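The Return of the Round Chair

For many years the tub chair was something I knew only from hotel lobbies. It stood in pairs beside a plant, and people sat in it for a few minutes with their coats on. I never thought of it as a chair for the home. Then, one October, my neighbor moved away and offered me hers, and I had to learn how to live with a piece of furniture that has no corners.

I am not the only one. The round chair has come back to living rooms, and in velvet most of all. Brown is the color that people ask for now. When I visited Vestari, a furniture shop with a long front window and a very patient staff, I was told that gray was the usual choice until a short time ago. Today the customers walk past the gray and put their hand on the mocha.

"They touch before they look at the price," said Beryl Sedgwick, who has sold chairs there for most of her working life. "With velvet you cannot stop them. And then they sit, and they do not know what to do with their arms."

This is the first thing to understand about a tub chair. The back and the arms are one piece, a single curve like a horseshoe, and it holds you from three sides. In an ordinary armchair the arms are flat and you can put a cup there (I know we should not). In the tub chair your elbows must find their own place. Some people love it in one minute. Others need a week, or a pillow.

The pillow is a bigger question than I expected. A square back accepts any pillow, but a curved back pushes it forward, and a stiff one will stand there like a guest who does not want to stay. Beryl's advice is to choose a soft filling and a plain cover, in a color much lighter than the chair. Pale gray on brown is her favorite. She also likes to put it at one side, leaning on the inside of the curve, so that the middle of the seat stays free.
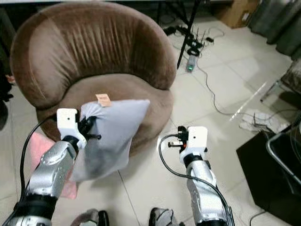

Brown velvet and a pale gray pillow with a small tan tag. The large beige tiles keep the colors quiet.

I tried it at home with three pillows that I already owned. The first was too big and filled the seat completely. The second had buttons, which I felt in my back the whole evening. The third was an old thin one from the bedroom, and it was perfect. I have since bought a better one from Kulura, but I must say that the old one had the right idea.

Then there is the fabric. Velvet is not one color, and this is something a small sample cannot show. The short hairs of the cloth lie in one direction, and where they are pressed or brushed the other way they take the light differently. On a curved back with pleats you get many browns at the same time, from milk chocolate on the rim to nearly black in the folds. I find this beautiful. My husband asked me if it was dirty.

For the care of velvet I went to Ronaldo Queiroz, an upholsterer who works in a former bakery and still has the big oven door on the wall. He repairs chairs from every period, and he has strong opinions about vacuum cleaners.

"Soft brush, low power, and always in the direction of the hair," he told me. "People press too much. They want to clean it like a carpet."

He showed me a seat with pale marks at the front, where someone had sat in the same way for years. Marks like this are often only flattened cloth, he explained, and steam can lift them. You hold the steamer a little away from the fabric, let the steam go in, and brush very gently while it is still damp. After that nobody should sit on the chair until the next morning. If the hairs are really worn away, steam will not help, and you must choose between a new cover and a friendly attitude. He recommends the second for longer than his customers expect.

When you buy new velvet, ask for the rub test, he said. It is a number that tells how much rubbing a fabric can take before it shows wear, and a shop should be able to give it to you for the cloth you want. He would also look under the seat. A loose cushion can be turned every month, and a fixed one cannot.

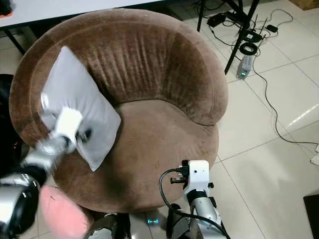
The price depends very much on what is inside. At Vestari the simplest tub chair costs $400, with a foam seat and a frame of softwood. The Prondwood, with a hardwood frame and springs, can cost up to $1,000 if you choose the better velvet. Between them is the Gautam, a little lower and wider than the others, and this is the one Beryl sells most. I sat in all of them. In the Gautam I stayed so long that another customer asked me if I was waiting for somebody.

Measure before you fall in love. A round chair looks small in a shop, but you cannot push it into a corner. Behind it there will always remain a triangle of floor, where the dust collects and the cat goes to think. It is better to let it stand free, turned a little toward the table or the window. On tiles I would put felt under the base, because a chair like this gets turned often, and the sound of it is not nice.

Mine stands now near the balcony door. In the late afternoon the light comes along the rim and goes down into the pleats – this is the hour when I like it best. I still have no place for my cup. Ronaldo offered to build me a small side table, but he has a long list of chairs to finish first, and I told him I can wait.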